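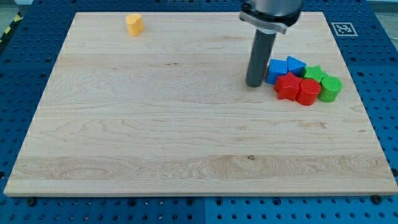

A maple board on a perforated blue metal table, with coloured blocks and a robot arm

Srithong is a comedy-drama film written and directed by Sakda Siriwan. It stars A-yeong Jeon as a translator who returns to the river town of Wamum to sell her late uncle's cinema and finds three of his former employees still living in the building. The film was produced by Skostik and runs for 94 minutes.

Production

Siriwan completed the first draft while working as an assistant editor. Filming began in May and lasted 19 days, using two disused halls and a ferry landing. Most of the supporting parts were taken by residents of the town, and 460 people applied for the crowd scenes. The score, for piano and clarinet, was recorded after the first cut had been shortened.

Release

The film was first shown on Nov 27, 2022 and was later distributed by Trastex in a subtitled version. A scene set in the projection room was removed from this version and restored for home release.

Reception

Reviewers praised Jeon's restrained performance and the dialogue between the former employees. Several found the final half-hour slow.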